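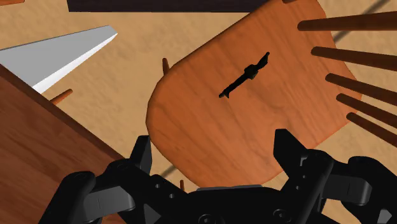 Olga Carrasco
Application engineer, Solutmont

The simulation demonstration at Solutmont opens at 10 in the morning, and Olga Carrasco starts with the software version before she greets the visitors. Her group builds virtual rooms in which an arm and gripper are tested on household furniture. The January open day in Zamora was the first time outsiders could watch the runs on the main display.

"People expect a factory cell," she said. "We chose a dining room. Chairs are harder than shelves. The seat is curved, the back gets in the way, and the chair is seldom square to the robot."

The software, called Fekoneck, holds 542 room layouts. Each one fixes the position of the furniture, the base of the arm and the object to be picked up. A layout is then repeated with small changes in angle and lighting. Carrasco's team reviewed 778 runs in preparation for the visit and kept nine for the public program.

A small dark object on a wood-grain seat is among the cases she likes to discuss. "The contrast is good, so finding it is easy," she said. "The approach is the problem. If the fingers come in too low, they press on the seat. Too high, and they close on air."

Contact settings took up most of the questions. Carrasco said the friction values came from bench tests at Ukitz, a supplier that measures finished wood samples. She does not consider them final. "Varnish changes everything – we have one value for it and we need several."
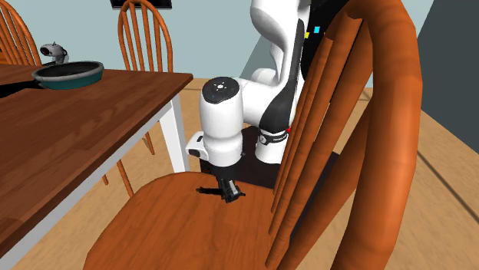 Can a layout be changed while a run is in progress?
Only the lighting can. Moving furniture or the base of the arm requires a restart, and the new layout is saved under its own number.

Visitors were admitted in groups of four, and each session lasted about 9 minutes. Carrasco would like longer sessions next time, with a second display for joint loads. The team is now working on upholstered seats, for which Fekoneck does not yet have a usable contact model.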